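Workbench top

A workbench top is the flat upper part of a bench on which items are assembled, sorted or packed. The most common wooden form is the butcher-block top, built from long strips of wood glued side by side and sanded to a single level surface. The strips often differ in color, and makers usually leave this variation as it is.

Tops of this kind became common in small packing rooms and school workshops, where the same surface has to serve for several kinds of light work. Canisters, packets and other small goods are set directly on the wood or on a removable mat.
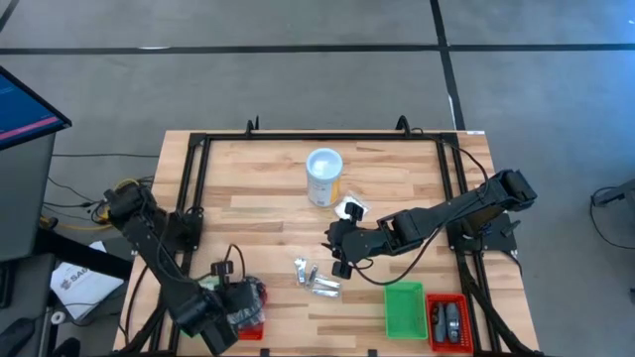
Thickness depends on the load. The supplier Hamota lists its tops in two grades, the heavier of which is rated for 475 pounds when supported at 4 points. Fittings such as rails, vises and clamps are screwed or bolted to the top, and bare wood is commonly left along the sides for tools and parts.

Care is simple. Crumbs and powder are brushed off before the surface is wiped, and oil is applied along the grain — never across it — and left for 10 hours. In her handbook on workshop furniture, Ásdís Baldursdóttir recommends oiling a new top twice in the first month and once each November after that.

See also: Butcher block; Packing table; Vise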